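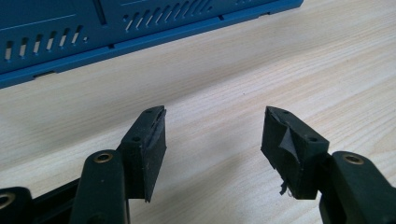 *Finger pads on one of the hand-held grippers, with tape lifting on both.*

## Skarnotura: frequently asked questions

**What is the claim?**
That a policy trained only on demonstrations from hand-held grippers can file magazines into a desktop organizer on a real arm. Polyxeni Karras and Vaughn Esposito wrote the method. I was asked to check it, and I'm less sure of it than they are.

**What did the result look like?**
The trained policy filed the magazine in 36 of 50 trials. Training used 296 demonstrations.

**Isn't that good?**
It's decent. But all 50 trials used one organizer and one table. When Fotini Balaskas turned the organizer to face the other way, we got 12 of 50. I would put that second number in the abstract — so far it's in an appendix.

**Does pad wear matter?**
We don't know. The paper treats the pads as constant, and they clearly aren't. Peeling tape changes how glossy paper slides, and it changes what the gripper camera sees. I've asked for a rerun with fresh pads. Until then I wouldn't credit the whole gap between runs to the method.

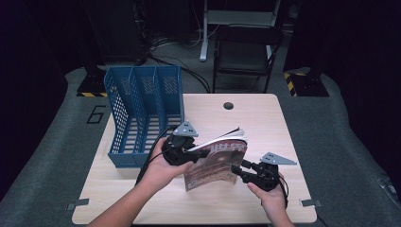
*Two-gripper work on a magazine, with the file organizer at left.*

**Why use two grippers?**
Magazines flop. One gripper can hold a corner, but the pages fan out and catch on the dividers. The authors say two-handed data also teaches regrasping. I haven't seen a test that separates the two effects.

**Can I compare this with Lumari?**
Not fairly. Lumari's task uses stiff folders, and its scoring allows a second try.

**Will the data be released?**
Planned for January, according to Vaughn. Ask for the failed demonstrations too — they were dropped before training, and the paper gives no rule for what counted as failed.

**Who do I write to?**
Polyxeni for the method, Fotini for the trial logs.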